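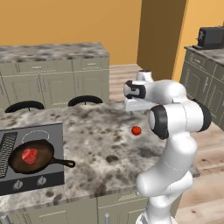
Según Oh, el planificador nunca fue el problema: el problema era todo lo que le llegaba antes. En Cletix no lo discuten mucho. "Sí, vale, la percepción iba por libre", reconoce la responsable de software. Habla deprisa, con el portátil abierto y un café a medias.

Cocina simulada, tomate, sartén. Suena fácil. "Agarrar es la parte corta. Decidir por dónde bajas la pinza, y con qué margen sobre el borde de la sartén, eso nos comió 3 semanas". El módulo se llama Zoddale y replanifica cada 200 milisegundos. Antes eran 700. Demasido lento, dice, el brazo iba siempre con una idea vieja.

¿Y la vista de muñeca? "Un dolor. De cerca casi todo es textura y el detector se inventa bordes". Ahora fusionan las dos vistas y, si no coinciden, manda la general. De momento.

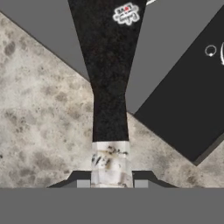

Vista cercana, con la pinza en la parte inferior. Simulación.

De los tests habla con más ganas. 8 variantes de cada tarea, mismas semillas, todo a un registro que se puede rebobinar. "Si no lo puedo repetir no es un fallo, es un rumor". Lurmont, la herramienta de registro, la escribieron ellos. Sin documentar todavía, eso si.

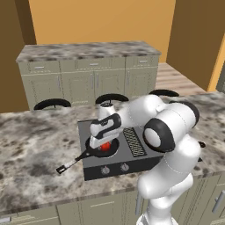 Lo que falta

Contacto, sobre todo. El control de fuerza sigue siendo provisional. "En enero lo tocamos. O lo tiramos y empezamos otra vez, ya veremos".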